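4.2 The open day as an evaluation setting

The second deployment of the Skutus navigation stack took place at the Brultard open day in February, and we had less say over the conditions than the preceding section may have suggested. Visitors could stop at our bench, pick a starting pose and a target for the simulated agent, and watch the attempt on a monitor. Over the day we logged 214 attempts. An attempt was closed after 200 control steps or when the agent declared itself finished, whichever came first. The agent is fond of declaring itself finished.

Our protocol asked each visitor to choose a target from a printed list of 10, all of them pieces of furniture. Adults mostly followed it. Children tended to ignore the list and ask whether the agent could be made to drive into the wall, a request that the stack was able to meet without modification. We kept these attempts in the log under a separate label and they are left out of the rates in Section 5, although one reviewer of an earlier draft felt they were the most informative part of the paper.

Rooms were generated with Astlow, which draws wall finishes, floor coverings and furniture independently of one another. The independence is deliberate. A policy trained on tasteful interiors learns that grass means outdoors, and we wanted to know how much of its behaviour rested on that habit. The price is a set of rooms that no decorator would sign for. The colour and texture of the floor are drawn once per room and held fixed for all attempts in it, so that a visitor returning with a friend would find the same carpet waiting.

Figure 3 was rendered in the room that drew the most comment. The carpet is green and textured like grass, and it runs right up to an indoor wall with a brighter strip along its base. At this steep downward angle there is little to steer by: the underside of a dark red chair, the legs of a metal stool and a lot of turf.

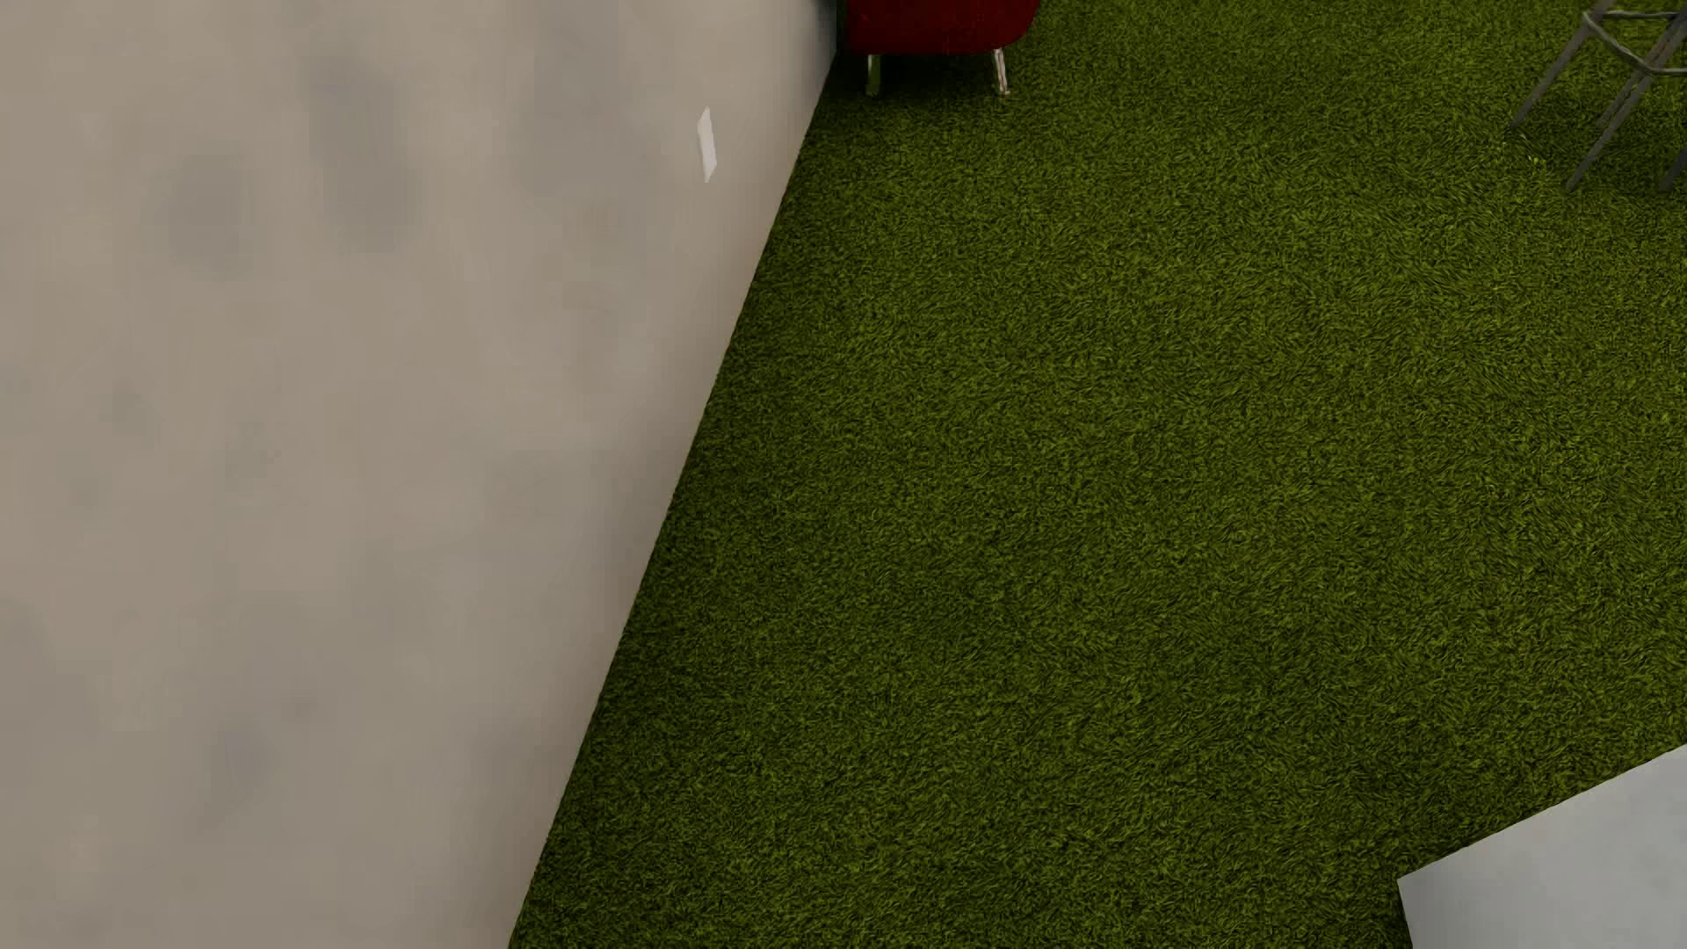
Figure 3. A simulated view in the grass-carpet room, open-day build. Only the lower part of the chair is in view at the top; the stool frame is at upper right. The small white rectangle near the upper part of the wall is discussed in Section 4.3.

4.3 What visitors asked, and what we had not thought about

We had prepared answers on sensor noise, training time and the planner. The commonest question was why the floor was a lawn. After the first hour we taped a short explanation to the monitor, which was read by several people and then followed by the same question.

A more useful objection concerned the white rectangle in Figure 3. One visitor took it for a light switch plate and another for a piece of paper, and the two of them discussed it for longer than either had spent on our poster. We could not settle the matter from the view ourselves. Small bright details of this kind stand out on a blurry wall, and it seemed at least possible that the agent was using them as landmarks -- a strategy with little future in a building where paper gets moved. We have since added a condition in which such details are removed from the wall textures before rendering.

The second objection was about height. Views pitched sharply toward the floor show chairs from the base up or hardly at all, while our target list assumed that a chair would be recognized by its seat and back. We repeated 4 of the rooms with a shallower pitch, using the starting poses chosen by visitors on the day. Those runs are reported with the Bermúdez baseline in Section 5, where the two systems can be seen making quite different mistakes about the same furniture.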